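구근 보관과 가을 심기 준비: 작업대 메모

2023년 7월 16일 수정

튤립, 수선화, 알리움처럼 여름에 휴면하는 추식 구근을 기준으로 적는다. 달리아와 칸나는 보관 시기와 습도 조건이 달라 다루지 않는다.

1. 캐는 시점

잎이 3분의 2 이상 누렇게 변한 뒤에 캔다. 잎이 푸른 상태에서 캐면 구근 비대가 덜 끝나 이듬해 꽃눈이 부실하다. 삽 대신 포크형 쇠스랑을 쓰고, 줄기에서 한 뼘 떨어진 곳에 수직으로 넣는다. 비가 온 직후에는 흙이 구근에 달라붙으므로 이틀 정도 미룬다.

2. 세척과 건조

물로 씻지 않는다. 마른 흙은 손이나 부드러운 솔로 턴다. 겉껍질은 벗기지 말고 저절로 떨어지는 것만 제거한다. 망 선반에 한 겹으로 펴고 직사광선이 없는 곳에서 말린다. 선반 간격은 최소 10cm. 선풍기는 약풍으로 두되 구근에 직접 향하지 않게 한다. 줄기는 완전히 마른 다음 비틀어 떼어 낸다.

3. 선별

눌러서 무른 것, 밑판에 곰팡이가 핀 것, 크기에 비해 지나치게 가벼운 것은 버린다. 병든 구근은 퇴비 더미에 넣지 않는다. 지난해 Bitholm 품종 217구를 캐서 선별했을 때 폐기분은 52구였고, 대부분 배수가 나쁜 북쪽 두둑에서 나왔다. 그 두둑은 모래를 섞고 높이를 올렸다.

자구는 손으로 가볍게 밀어 떨어지는 것만 분리한다. 억지로 떼면 밑판이 찢어져 부패가 시작된다. 지름 2cm 미만의 자구는 따로 모아 육성용 두둑에 심는다. 개화까지 두세 해를 잡는다.

4. 용기와 표기

종이봉투, 양파망, 구멍 뚫린 상자를 쓴다. 밀폐 용기와 비닐봉지는 쓰지 않는다. 라벨에는 품종명, 캔 날짜, 두둑 번호를 연필로 적는다. 유성펜은 볕에 바래지만 연필은 남는다. 라벨은 용기 안팎에 하나씩, 두 장을 넣는다. 상자는 쌓더라도 4단을 넘기지 않는다.

5. 보관 온도

튤립은 18~20℃, 통풍이 되는 어두운 곳이 무난하다. 사과나 바나나 옆에는 두지 않는다. 에틸렌에 노출되면 꽃눈이 죽는다. 보름에 한 번 상자를 열어 무른 것을 골라낸다. 최저·최고 온도계를 상자 높이에 걸어 두면 한낮 온도를 확인할 수 있다. Pearce 창고처럼 지붕이 얇은 곳은 7월 오후에 30℃를 넘기기 쉬우므로 북쪽 벽 아래 칸을 쓴다.

6. 작업용 천 관리

구근을 닦거나 덮는 천은 생활용과 구분한다. 흙 묻은 면직물은 마른 상태에서 먼저 털고, 찬물에 담근 뒤 세탁한다. 뜨거운 물을 먼저 쓰면 얼룩이 굳는 경우가 있다. 색이 진한 천은 첫 세탁 때 따로 돌린다. 섬유유연제는 흡수력을 떨어뜨리므로 넣지 않는다.

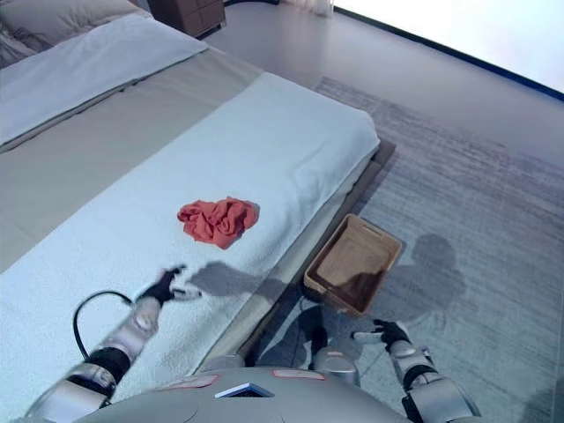
7. 심기 전 점검

9월에 들어서면 두둑을 30cm 깊이로 갈고 묵은 뿌리를 걷어 낸다. 완숙 퇴비는 1㎡당 대략 5kg. 생퇴비는 쓰지 않는다. 산도는 pH 6.0~7.0 범위면 조정할 필요가 없다. 심는 깊이는 구근 높이의 세 배, 간격은 지름의 두 배로 한다. 중부 지방의 튤립은 지온이 10℃ 안팎으로 내려간 뒤에 심는다. 너무 일찍 심으면 싹이 먼저 올라와 동해를 입는다.

8. 도구

쇠스랑과 모종삽은 흙을 긁어내고 말린 뒤 아마인유를 얇게 바른다. 전정가위는 두둑을 옮길 때마다 70% 알코올로 닦는다. 기름 먹은 걸레는 뭉쳐 두지 말고 야외에 펴서 말린다. 뭉친 채 두면 자연 발화 위험이 있다.

정리: Jolene Stubbs, Mestness 재배 노트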